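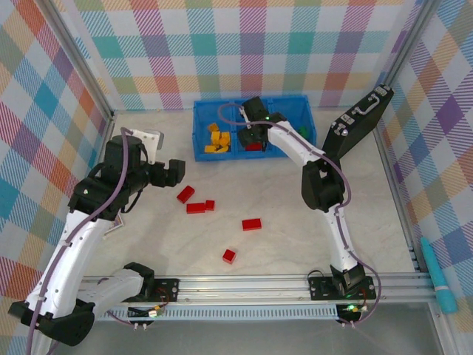

Arms on the rail, plaid walls up.

Wednesday, posted by the Stemside workshop desk

Community hamper drive, packing notes. Walleck want 100 hampers for the fire station and ambulance crews by the end of April. I still doubt it. We did 15 this afternoon and six had to be reopened for missing tea.

The Morikawa boxes are a snug fit for the jam jars but the lids bow. Borkatum's tape held on four, lifted on two - not the "any surface" tape we were promised. Will try it again on a clean lid before I blame the tape.

Donations stand at 3,374 according to the sheet. No idea if that is pounds or items, the column has no heading. Ask before anyone quotes it in the newsletter.

Also unconvinced the night shift wants shortbread again. Crisps went first last year.

To do: more tea, gift tags, second tape gun.

2 comments | 6 shares

Contact Stemside | Back to top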